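Progress report: the walkway and floor safety project at Flesach
By Kirsty Furnival
March
Print this page | E-mail this page

Hi Denise,

You asked for something you could read over coffee and then hand to the Plenda trustees without a translator, so I've left out most of the tables. Keith has them all if anybody wants them.

The big news is that the floor mats are in! All the old loose-lay runners in the packing hall are gone, including that horrible curled one by the chiller door that I've been complaining about ever since I started. The new ones have beveled edges and sit in a shallow recess, so a pallet jack rolls over them without catching. We went with the heavier grade in the end. It cost more per foot, but the lighter sample crept toward the drain every time the night crew hosed down, and I got tired of kicking it back.

Line marking is mostly finished. The pedestrian route now runs from the locker rooms to the canteen without crossing a forklift lane, except at the one spot by Door 2 where there's no other way to do it. We've put a gate there that you have to pull toward you, which makes people stop for a second. I got some grumbling in the first week and hardly any now (Brock Lachance still grumbles, but Brock grumbled about the new vending machine too).

The part that's behind is the drainage in the wash bay. Pearce came out to look at the slope and their surveyor agreed with me that water is pooling at the wrong end. Fixing it properly means lifting a strip of the concrete, and they can't start until the summer shutdown. In the meantime we've put down open-grid matting and changed the squeegee schedule so the bay gets done before each break as well as at the end of the shift. I'd call that a patch, and I'd like it written down as a patch so it doesn't quietly turn into the permanent answer.

On training, Hayley Inskip has been wonderful. She runs the short sessions at 6:30 in the morning, right at handover, so she catches both crews at once. We've had 100 people through so far, counting the agency staff, and the shift leads have all done the longer version with the walk-around. The agency staff were the ones I worried about, as they sometimes only stay a week or two. Hayley made them a one-page card with a map on one side and the reporting number on the other, and I keep finding it taped inside locker doors, so I think it's being used.

Near-miss reporting is where I really want to brag a little. We switched from the paper book to the Dronance app in the fall, and the log now stands at 1037 entries. I know that looks alarming! Please warn the trustees before they see it. A lot of those are things like "puddle by ice machine" or "strap left on floor," exactly the stuff that never got written down when you had to walk to the office and find a pen. Two of them led to real changes: the handrail on the mezzanine stairs, and moving the shrink-wrap station back from the corner. 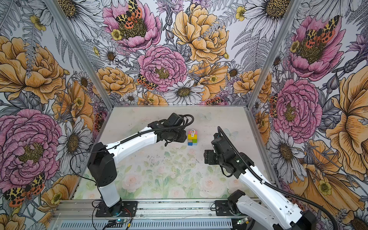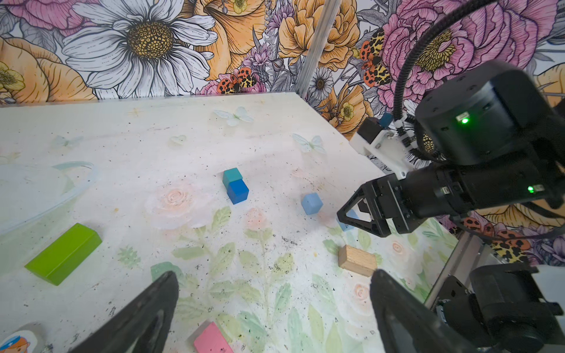
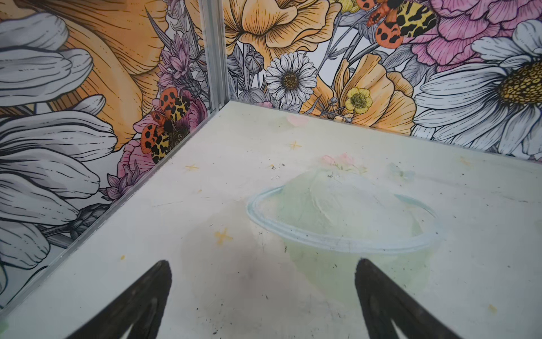 Money next. We're inside the budget on mats and marking, and a bit over on signs, which is my fault. I ordered the first batch before we'd settled the route and had to redo the ones along the east wall. Keith Bramwell has moved the difference across from the contingency line and he says that's within the rules of the grant, but he'd like a quick yes from you in writing.

What I'm planning for the next stretch:

Shoes. The grip on the current issue pair is fine when they're new and pretty poor after a few months on our floors. I want to trial two other soles with the wash bay crew and let them pick.

Lighting on the outside steps. People have been asking for this since the clocks changed, and I'd like it done before they change again.

A proper re-test of the floor grip in the packing hall. We did one right after the old coating came off, but the cleaning product has changed since then and I don't trust the old readings.

One thing I could use your help with – the landlord still hasn't answered about the loading dock ramp. I've written to them and Keith has called. A letter with the Plenda name at the top might move things along faster than either of us can.

Come and see it all if you're passing. Wear flat shoes, and I'll show you the gate.

Kirsty

2 comments | 2 shares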